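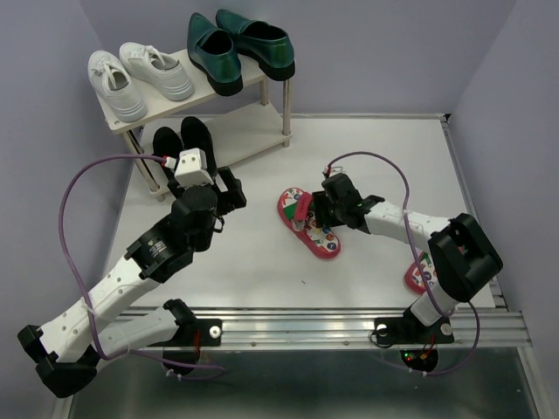 Skirkus
Two tiers is plenty for one person IF you stop treating the bottom one as overflow. Mine was overflow for years. Pairs up top that you wear every week, everything else in a cupboard.

darko_17
Disagree. Bottom shelf is where the heavy stuff goes, boots and that. Top heavy racks walk across the floor every time someone kicks their shoes off near it. Ask me how I know.

Tesska
ok so I'm the one who started this, sorry, was at work. To answer the questions from page one. Unit is tiny, front door opens straight onto the lounge, 14 steps up from the carpark so whatever muck is on your soles comes in with you. Can't drill, rental. Do not want a cabinet, had one, it stank by September and the doors went wonky.

Rack stays. What I cant work out is what lives on it and what doesn't.

Redbridge
What have you got? By type I mean, not a stocktake

Tesska
Sneakers, loafers, plain black pair for work, thongs. Gumboots but they live on the balcony. Thongs are the problem, they never make it back to the rack. I come in, kick, done. Then I tread on one in the dark.

Skirkus
Thongs don't belong on a rack full stop. Basket by the door. Or a hook.

darko_17
Basket = pile. Everyone says basket. Three weeks later it's got an umbrella in it and a dog lead and one glove.

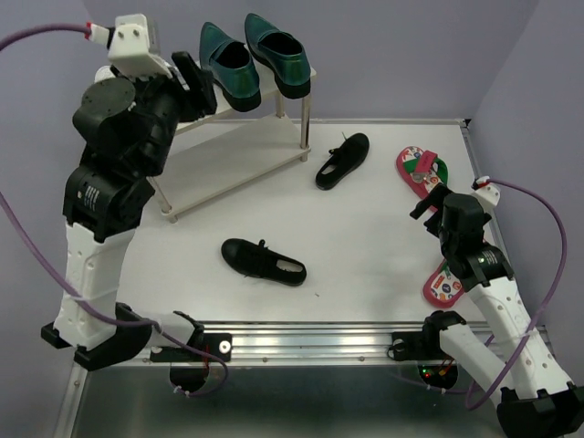 Redbridge
I did heels out for ages, because that's how Mum did it, and it's fine for anything with laces. Grab the back, off you go. Slip-ons are fussier, the backs crease if you yank them. With green loafers like those on the top shelf I'd keep them up there where you're not bending for them, and anything like the red patterned flip-flop can go underneath, toes in, no care needed at all. Takes two seconds. Would not put leather on the bottom next to wet rubber though — learnt that one in a share house.

Tesska
hm ok. So thongs on the bottom, not a basket?

Redbridge
Yep. Low effort shoe, low shelf. If you have to lift it above your knee you wont do it

Skirkus
Still say hook. You'll be back here complaining.

darko_17
Agree with Redbridge for once. Put a boot tray under the rack too, cheap one, catches the grit. Mine was 17 bucks. Only clean it when it gets gross.

Tesska
Will a tray fit tho, the feet are skinny round things, worried they'll go through the plastic

darko_17
Cut up an old bath mat, bit under each foot. Or a rubber tray, heavier, doesn't slide. Measure first!! I didnt

Skirkus
Or no tray and a decent doormat outside. Less to clean. Trays just hold the water against the rack.

darko_17
only if you never empty it mate

Tesska
Doormat got nicked lol. Tray it is. Trying thongs on the bottom as of tonight, will report back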